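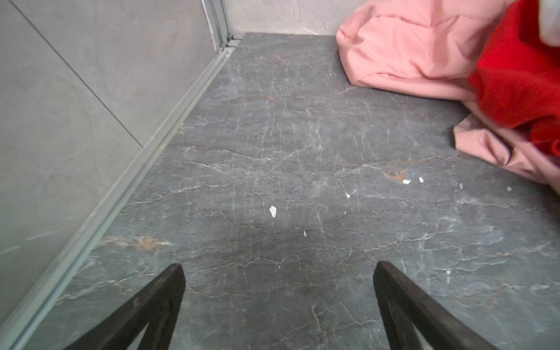
La encargada de limpieza del hostal prefiere que no pongamos su nombre. Lleva 22 años en el oficio, 18 de ellos en la misma casa, y desde abril comparte turno con un brazo sobre ruedas que la empresa Satitton alquila con el nombre de Plonar. Nos recibe a las once de la mañana, con dos plantas todavía por hacer.

«Me lo vendieron como que yo ya no me iba a agachar», dice. «Pues me agacho igual. Antes me agachaba a recoger y ahora me agacho a ver si ha recogido.»

El Plonar se ocupa de los suelos antes de que pase la mopa: papelitos, restos de pintura, lo que se queda al pie de las paredes. En el folleto, que la dirección nos enseñó sin que se lo pidiéramos, se habla de «liberar a la plantilla de las tareas repetitivas». Ella lo ha leído también.

«¿Liberarme para qué? Me quitaron una compañera de la tarde. La tarea repetitiva era la nuestra, la de las dos, y se hacía hablando.»

Le preguntamos qué hace peor la máquina. Se toma su tiempo. Los suelos con mucho dibujo, contesta, los de imitación de mármol oscuro con venas blancas. «Una mota blanca encima de una raya blanca, a ver quién la encuentra. Yo paso la mano y lo sé. Él se lo piensa.» Tampoco le convencen los carriles metálicos del suelo, donde se mete la porquería fina, ni las telas que los huéspedes dejan tiradas. Un pliegue de manta lo puede tener parado un buen rato, según cuenta, y entonces hay que ir.

Ir quiere decir dejar lo que se está haciendo, subir, pulsar un botón y anotar la parada en una aplicación que se llama Pelivow. En el último recuento interno que nos dejaron ver figuraban 158 paradas. La dirección lo presenta como «periodo de aprendizaje». Preguntamos quién aprende y nos remitieron al proveedor, que no ha contestado.

El alquiler cuesta 2599 euros al mes. A ella se lo dijo un técnico, de pasada, mientras cambiaba una pieza.

«Mire, el muchacho era majo. Me preguntó cómo recogía yo las esquinas y se lo expliqué todo. Luego, en casa, pensé que eso también era trabajo y que no me lo había pagado nadie.»

Algo bueno le reconoce: las rodillas le duelen menos al final de la semana. Lo dice rápido, como si temiera que lo usáramos en su contra, y añade que con una persona más en el turno también le dolerían menos.

¿La ha sustituido alguna vez por completo? «Un día que falté. Al volver repasé yo las dos plantas.» Mira el reloj. El contrato de la máquina se renueva después del verano; el suyo, dice, todavía no se lo han comentado.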